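Custley Ice Talk > Alumni and History > Who belongs on the rink wall?

nzaugg
Posted July 2018
The Riedl rink is picking one former player for the lobby wall, vote in September. I say Thaddäus Auer. 700 games for Custley and he only fought people who deserved it.

brunner_e
Auer was a fine defenseman in the sense that he stood near the goal. Jonas Schwaiger scored the overtime winner against Pronness in front of 2127 people. How is this a discussion?

nzaugg
2127 people, of whom I have personally met 5000.

ottilie.k
The paid gate was 1546. It's in the program from the next home game, page two, under the muffler ad. 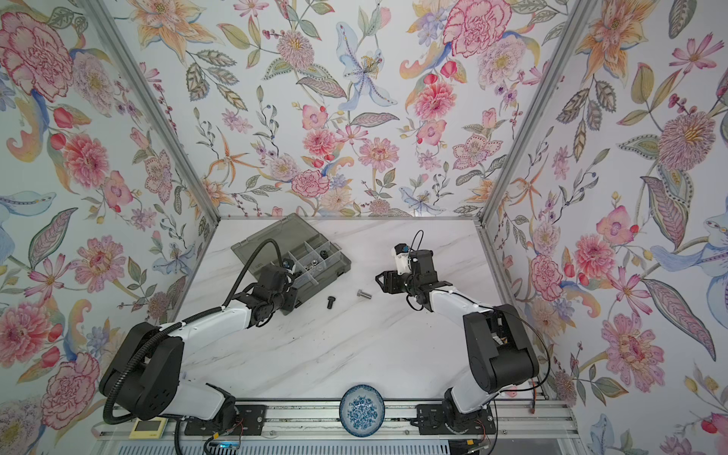
Schwaiger had one great spring and then went off to sell boats. Auer played hurt, coached the peewees for nine winters and still sharpens skates if you catch him in a good mood. And whoever wins, please keep the lobby people away from the decorating. Last time they wanted "something cheerful" behind the plaques, and I can see it now, big pink and red peonies on three walls with a man missing four teeth in the middle.

brunner_e
Peonies would suit Auer. He also stayed in one spot all season.

nzaugg
Emil, you were cut from the same team twice.

brunner_e
Once. The second time I was injured.

plastarier_fan
Goalies exist, by the way.

ottilie.k
Not on that team they didn't.

nzaugg
Ballots are at the skate counter. Bring your own pen, theirs has been on a string since I was in bantam and it hasn't written since then either.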